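Re: [cell-upkeep] right finger pads, net cell

On August 11, 2019 Youssra Kabbaj wrote:
> Cirilo, the net keeps twisting in the left gripper when it dips.
> Same close force as last month? And who has the spare pads, Fahmy
> or us? Skosteck wants the cell back by 4.

Youssra, quick one, between two jobs.

Force is the same. Didnt touch it. My guess is pads. Right one on the wrist view is chipped at the tip, see first pic. Swap both, not just the bad one, then re-zero the gripper open and closed. 5 cycles empty, then 6 with the net, tub filled as in the second.
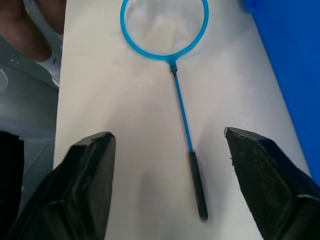
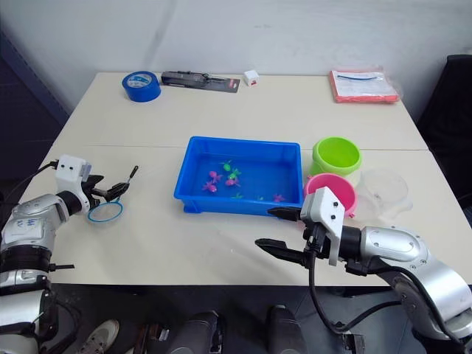

Pads are with us, drawer under the Grokomus controller. Fahmy has none left. Screws get threadlock, small drop, last time one backed out after 300 cycles and we lost teh whole morning. Check the wrist cable slack too while your in there.

If it still twists call Taha, I'm at Ekar till late.

Cirilo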